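Soup month in Postau

Wed 29 August 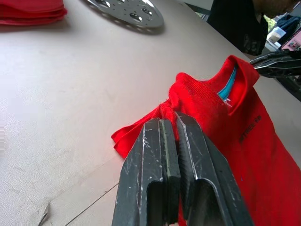

Red top with the teal tape inside the collar.

September is soup month again in Postau. It's the third year they've run it and the first year I've planned for it properly, so I'm putting my notes up in case they help anyone who is new in town.

The way it works is the same as last year. You pick up a card from any of the places taking part, you buy a bowl, they stamp it. A full card goes in the draw at the end of the month. There were 450 cards printed last September and they ran out in the second week, which annoyed a lot of people, me included. This year they've had 1,043 done. I don't know how they arrived at that number.

Yook is doing a pumpkin and miso soup on weekdays and a laksa on Saturdays. I had the laksa there in winter and it was good but very hot, so ask for the sambal on the side if you have kids with you. They only seat a small number inside. The tables out the front get the wind straight up the street from the river, so wear something warm.

Cundar has gone with three soups, one for each part of the month. Pea and ham first, then a tomato and fennel, then a seafood chowder to finish. The chowder is the one I'm waiting for. It costs more than the others and I think it's worth the extra. They've also put a soup cocktail on the list — a cold beetroot thing with vodka and horseradish. I'll try it once.

The bakery next to the post office isn't giving stamps but is making a bread bowl you can take to any of the places on the card. Last year a couple of kitchens wouldn't fill them. I asked this time and was told everyone has agreed to it.

On the last Saturday the main street is closed from the roundabout to the bridge and there are stalls. Parking is the usual problem. The oval has 165 spaces and they fill before eleven. If you're coming from the north side, leave the car at the station and walk down, it's ten minutes and flat most of the way. The bus is running to the Sunday timetable that day for some reason, so check before you rely on it.

You can book tables through Zomix this year. I've used it twice. The first time it worked and the second time it sent me a confirmation for the wrong night, and the restaurant sorted it out over the phone. I'd ring if it's a group.

My plan is Yook in the first week, Cundar twice, and the pub whenever I'm passing. The pub hasn't said what its soup is yet. Last year it was potato and leek the whole month and the serves were big enough that I skipped dinner.

I'll put up another post once I've tried a few. If you know a place on the card that does a decent vegetarian one, leave a comment — my sister is visiting mid-month and doesn't eat meat.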